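Monday, late
From the diary of the lab coordinator, Triridcombe

I meant to be in bed by now, but the equipment budget is still spread over the kitchen table and my tea's gone cold twice, so I may as well write it all down while it's fresh (and while I'm still a bit fired up about it!).

We have until the end of June to put our order in for the second arm. The Verschueren quote came back with 30 hours of support included, which cheered me up no end, and then I got to the line for spare fingertips, $98 a pair, and had to go and stand on the back step for a minute. Namska are cheaper on the tips but they want a $1,000 deposit before they'll so much as hold a unit for us, and I don't much fancy asking for that before the new financial year.

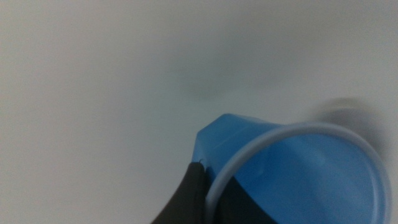 I keep coming back to the plastic cups, funnily enough. Thin-walled things are what most of our work is going to be, and I'd sooner put the money into soft grippers and a good wrist camera than into a longer reach we'd hardly use. The Plevari catalogue has a lovely force sensor too, and I've pencilled it in, rubbed it out and pencilled it in again, poor page.

Anyway, 2 arms on one bench means a wider bench, and I haven't costed that at all. I'll ring Verschueren in the morning and ask whether they'd swap some of the support hours for fingertips, and I must remember to measure the doorway before anybody delivers anything.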